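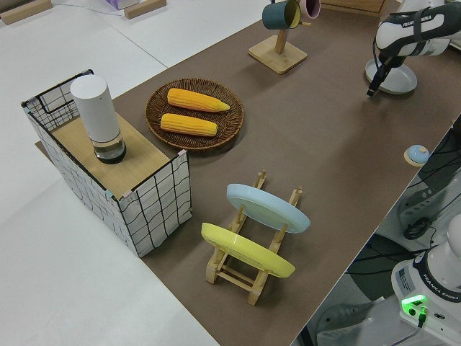
Setting up a shift with the arms: notes for kitchen staff, Wondholm site

Updated November 4, 2021. Replaces the June sheet, please bin that one.

Quick version for anyone starting on the plate and mug table. The two arms do the racking and clearing now. You do the laying out, the checking and anything that needs a decision. Read it once, keep it by the sink.

## Before you start

- Lay the table as on the wall card. Rack, mug tree, tray, bell. Same spots every time, the arms are fussy.
- Plates upright in the rack, one per slot. Don't double up.
- Mugs on the pegs by the handle.
- Bell within reach of your side.
- Cables off the floor where you walk. Check the back too.
- Look for green on both bases. No green, no start. Ring Janevski's (number is on the door).

## Running a round

1. Pick the job on the Pasatura screen. "Rack" or "Clear", ignore the others for now.
2. Step back behind the line. Then press go.
3. Watch the first plate all the way through. If the grip is on the rim and it comes out clean, leave it be.
4. Write the round number on the sheet. Just the number, no essays.
5. Something slips: stop button first, then hands. Never the other way round.

A round at our table is 116 moves if nothing goes wrong. Don't try to help it along, that makes it slower.
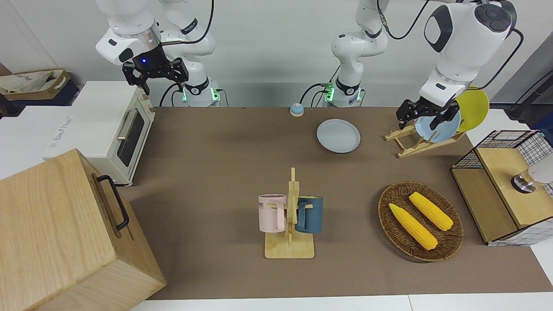
**Do I still need to wash up by hand?**

Pans, knives and anything chipped are still done by hand. The arms only handle plates and mugs that are already clean.

## What changes for you

Less lifting, mostly. The old way was 300 plates a shift through one pair of wrists and we had people off with it. Hours stay the same. The early slot now has 2 people on it, one at the table and one on prep, and you swap at break. Do swap. Watching is tiring in its own way and the Zirnesness lot found people drifted after an hour or so.

The job title on your payslip will say "table operator" from next month. Pay band goes up one step once you're signed off. If it hasnt, tell the office, quote form 2883.

## When it goes wrong

- Arm stops mid air: leave it. Screen will say why, usually a plate sat crooked.
- Mug won't come off the peg: stop, turn the handle out, restart the round.
- Screen frozen: off at the wall, count to ten, on again. Then check for teh green lights.
- Anything broken: stop, sweep, write it down. You won't be charged for it.

Sign-off is three clean rounds with someone watching. Ask for it when you feel ready, no rush on our side.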